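Drosarcombe project – Gallery: Relative pose in two-handed recordings

Last updated 25/08/2026

Home / Projects / Drosarcombe / Gallery

This page goes with the February report on relative pose between two Civach hand-held grippers. It shows the recording setup in use at the Brallano site and repeats the parts of the method needed to read the view. Error tables and plots are in the report.

Background

Two-handed tasks need the position of each gripper with respect to the other. Each Civach gripper carries its own wide-angle camera and keeps its own track of the room. In principle the relative pose comes from placing both tracks in one shared map. In practice the two tracks drift apart, and the drift is worst when both grippers work close to a flat white surface that offers few corners to follow. A handover that looked correct to the person holding the grippers may then come out several finger widths wrong on replay.

The method in the report adds a second source. A cube with printed square patterns is mounted on the gripper. Whenever one camera sees the other gripper's cube, the pose of that cube is solved directly from the pattern corners. These sightings are used as constraints between the two tracks. The tracks are then solved together, once per recording, after the session has ended. No online correction is attempted.

Recording

The operator stands at the desk with one gripper in each hand and moves small items over and across the desktop. No external cameras are used. The room is left furnished. An earlier setup with a plain backdrop was dropped after the first test: the tracker needs texture at several depths, and a backdrop gives it one depth only.

We recorded 111 sessions at Brallano and kept 100. The rest were removed before any solving was done, all for the same fault – one of the two cameras had started late and the clocks could not be matched. Of the sessions kept, 39 were set aside for testing and were not opened until the settings had been fixed.

Lens calibration was repeated at the start of each day with the Tóth board. The mount between camera and cube was measured separately for each gripper. A small error in that mount shows up as a constant offset in every sighting, and the joint solve will not remove it. It should be checked again after any knock to the bracket.

What was compared

The test sessions were solved in 4 ways: separate tracks in a shared map, separate tracks with a single alignment at the start, cube sightings alone, and the joint solve. All used the same calibration and the same video. Reference poses were taken at the beginning and end of each session with both grippers seated in a fixed cradle.

Cube sightings alone gave good position when the cube was near the middle of the view and poor rotation when only one face was visible. The single alignment was adequate in short sessions and became worse with length. The joint solve had the lowest error at the end cradle. The gain was small in sessions where the grippers faced the same way for most of the time and seldom saw each other.

One face or two

With one face visible, the pattern can fit two different rotations almost equally well. The solver keeps both candidates and drops one when the motion of the track rules it out. If the gripper is held still, the choice may stay open for many samples. We did not force a choice in those cases. The affected samples are flagged in the data and can be left out of training.

Recording view, Brallano desk
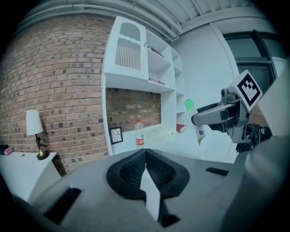

Irén Szénási

Wide-angle view from one gripper, with its own two black fingers at bottom center and the second gripper reaching in over the desk from the right. The white marker cube on the second gripper is turned onto a corner, with its black square pattern toward the camera.

The second gripper has a narrow white item with a green square at its upper end. Held items are not tracked. They matter to the solve only when they cover the cube.

The brick wall is useful to the tracker: the pale mortar and the scattered darker bricks break up what would otherwise be a repeating pattern. The white desktop is the difficult part of the view. Of the objects standing on it, the bottle with the red cap and the small black picture frame offer the strongest contrast.

Notes on use

The black corners around the rounded picture area are outside the lens circle and are masked before feature detection. The camera's own gripper is masked as well, with a wider margin around the fingers to allow for opening and closing. The second gripper is not masked. Features found on it move against the room and are rejected as outliers in the normal way – a fixed mask would also remove the cube.

Session files use the same numbering as the report. Requests for the mount drawings should go to the project address and state which version of the Civach bracket is in use.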